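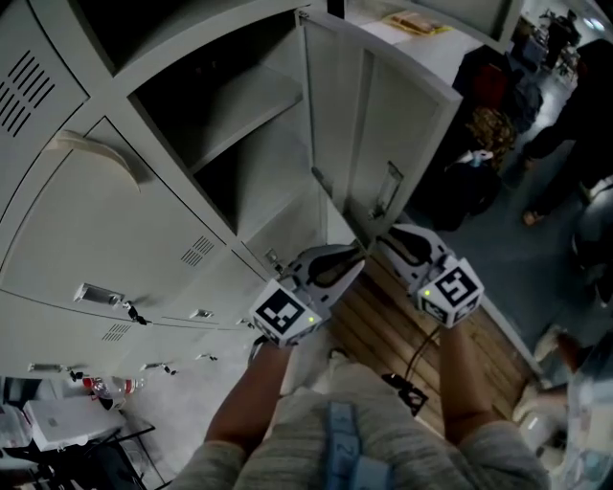
Money Apps > Reviews > Wallets & Lending

Gavurlow review: a wallet that lends, and sulks

By Rocío Nieto
Last updated: 26th April

Gavurlow wants to be your wallet, your bank and, by the third screen, your lender. I wanted to split a water bill.

Signing up took two tries. The first time, the app rejected my signature for looking too much like a signature. After that it moved quickly, and transfers to my Stornholm account landed before I'd put the phone down. Bill payments are just as good. The fees appear before you press the button, in type a grown adult can read.

Then there's the loan tab. I borrowed 30 dollars for the purposes of this review and paid back 34, which is steep for the privilege of testing someone's software. Zemitz would have charged me less, but Zemitz also asks for your contact list, and my aunt has suffered enough. Gavurlow asked for three permissions and still worked when I refused two of them.

Support is a chat window called Pastor. Pastor forgave me for a late payment I hadn't made.

I'm keeping the wallet. The loan tab can stay where it is.

Comments

Ignacio Lozano: Is the fee the same if you repay early? Mine was.

tillroll: pastor told me to "reflect on my balance"

mags_b: Still waiting on my card, ordered in February.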